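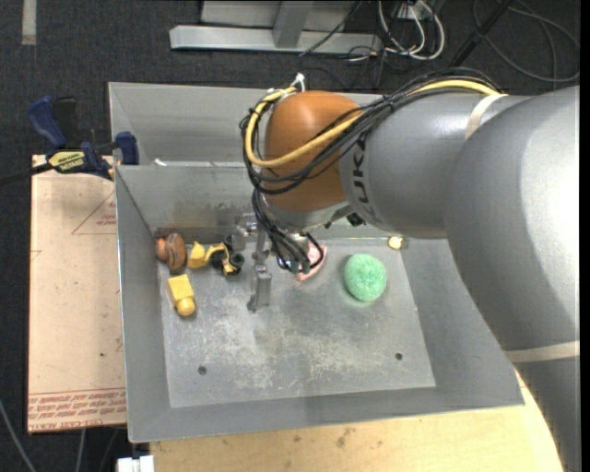

Toys in a grey sheet-metal bin.

Toy and Game Lending Services Forum
Board: Policy and Procedures
Topic: Missing parts charges and incomplete sets

Walwood_Circulation
Posted Nov 4, 2020

Good morning. Our library is revising its written policy on toys and games that come back with parts missing, and I have been asked to collect the views of other lending services before the draft goes to our board.

The current rule was adopted when the collection was small. A borrower who returns an incomplete set is billed the full replacement cost of the set after 3 written notices. The catalog now lists 1145 toys and games, and at the last shelf check 988 were found complete and fit to lend. The remainder were incomplete, damaged, or could not be located. Staff time spent on notices has grown well beyond what the charges bring in, and families with unpaid bills tend to stop visiting the library altogether.

The draft would replace the full charge with a flat parts fee for any set that can still be used. The full charge would apply only when the set has to be withdrawn. I would be grateful to learn:

Whether other services bill per part, per set, or not at all.
How you decide that an incomplete set can stay in circulation.
Whether the parts count is taken at the desk with the borrower present.

Staniforth Toy Library
Member

We do not bill for missing parts and have not done so for several years. Each bag carries a contents card. When a part is missing, the clerk writes it on the card with the date and the set goes back on the shelf. A puzzle is withdrawn once any piece is gone. Building sets, play food, figures and vehicles remain on loan until the children's librarian judges that they are no longer worth borrowing.

A fair number of parts come back by themselves, often with a different toy. We hold loose parts in a drawer for one year and check the drawer whenever a set is mended or relabeled.

ladska_branch_services
Member

I must respectfully disagree with the practice at Staniforth. The collection at Ladska was paid for in part with grant money, and we are required to show reasonable care of it. A policy with no charge of any kind would be hard to defend in our annual report. It is also unfair to the next borrower, who has reserved a marble run and receives one that cannot be built.

Ladska bills per part from a printed price list. The list is attached to the membership form and borrowers sign for it when they join. Complaints are few.

Staniforth Toy Library
Member

Reasonable care can be shown in other ways. Our report lists every set withdrawn during the year with the reason and the replacement cost, and our funder has accepted that format each time. I do accept the point about construction toys such as marble runs. Those should perhaps be treated in the same manner as puzzles.

Geketti_Childrens
Member

On the third question, Geketti counts at the desk for board games only. Counting every item with the family waiting caused lines on Saturday mornings, and parents with small children could not be expected to stand there while a clerk sorted through a tea set. All other returns are placed in a holding area and counted the same day, before they are checked in. The borrower remains responsible until check-in, and the membership form says so.

We ask that the word "fine" be avoided in any policy of this kind. A fine suggests misconduct. Small children lose small objects.

ladska_branch_services
Member

May I ask how Geketti handles a dispute? If the count is made after the family has left, the borrower may reasonably say that the part was in the bag when it was handed over. We had two such cases before we moved all counting to the desk, and neither ended well.

Geketti_Childrens
Member

In a dispute the charge is waived the first time and a note is made on the account. A second dispute within the membership year goes to the branch manager. I concede that this relies on the good sense of the staff. It would not suit every service.

Walwood_Circulation
Original poster

Thank you to all who have replied. To answer a private message, our collection includes very few high-cost items, apart from the ride-on toys and a small number of wooden train sets. Those would stay under the full charge in the draft.

Would Ladska be willing to say how often the price list is brought up to date? My concern is that a per-part list for a collection of our size would be out of date by the time it was printed.

ladska_branch_services
Member

The list is reviewed each February. It does not name every part. Parts are grouped by type (dice, cards, figures, track, wheels, instructions) and each type has one price. Instructions are charged at the cost of a photocopy. I will ask whether the list may be shared outside our system.

county_collections_desk
Member

A further point for the draft. Please state what becomes of a payment when the part is later found. Our old policy was silent on this, and two branches followed opposite practices. We now refund in full if the part is returned within the same membership year. Also, any toy with a broken edge or an exposed small part should be withdrawn at once, whatever the state of the account. The safety check and the parts count should be separate lines on the return slip, as staff who find all parts present are inclined to pass the item without a closer look.

Staniforth Toy Library
Member

We support the separate lines. Our slip has one box for both and it has caused difficulty.

Walwood_Circulation
Original poster

Both the refund clause and the separate safety line will be added to the draft. The board has asked that the policy fit on one side of a sheet and stay under 1000 words, so the examples will probably go into the staff manual. I will post the adopted text in this topic after the February meeting. Further comments are welcome until then, in particular from any service that lends puzzles with a known missing piece and labels them accordingly.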